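Home | Diary | Garden | Allotment swaps | About

Getting the table back

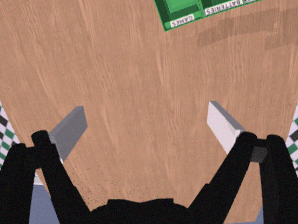

Diary

04/08/2021
By Alper Bozkurt

Up at six because the bin lorry came early. Made tea and did the last of the paperwork for the boiler, so the table is clear of letters for the first time since we moved in. I had forgotten how much grain there is in the wood.

Rain until nine. I rang Visser about the gutter at the back and got the same woman as last time. She says they can send a man in September, not before. The quote is still £135, plus whatever the bracket costs. I said yes. The water has been running down the kitchen wall and the plaster by the door has gone soft enough to push a thumb into.

Walked to Fistgate for bread and potatoes. The baker had sold out of the seeded loaf so I got a white one. The road is still up outside the chemist and you have to go round by the church, which adds a good ten minutes with bags. Met Khanyisile Naidoo coming out of the post office. Her daughter has her exam results next week and she isn't sleeping. We stood under the awning and talked about runner beans. Hers have done badly as well. She thinks it was the cold in May. I think I put mine in too close together.

She is giving up the far half of her plot and asked if I wanted the four currant bushes. I do. They can't be moved until they drop their leaves, so I need to dig the ground over before then and get some muck in.

Cheese on toast for lunch. Slept in the chair for longer than I meant to.

The afternoon was dry. Cut the grass, front and back, and found the trowel I lost at Easter. It was under the hedge and has rusted, but it will clean up. Picked 14 courgettes, most of them too big. Left five on next door's step. Made soup with some of the rest and it was bland, even with the onion. More salt next time, and a potato in it.

The order from Bivodwood still hasn't come. It is only two shelves and the fixings, and they said nine days. I'll write to them tomorrow if there's nothing in the post.

Knee bad on the stairs tonight. Read a chapter of the Gamach book and gave up when he started on the family tree again. Window open, wind gone round to the west.

Recent entries
Plaster and patience
The Gamach book, first fifty pages
What the slugs left
A day in Fistgate
Boiler man, second visit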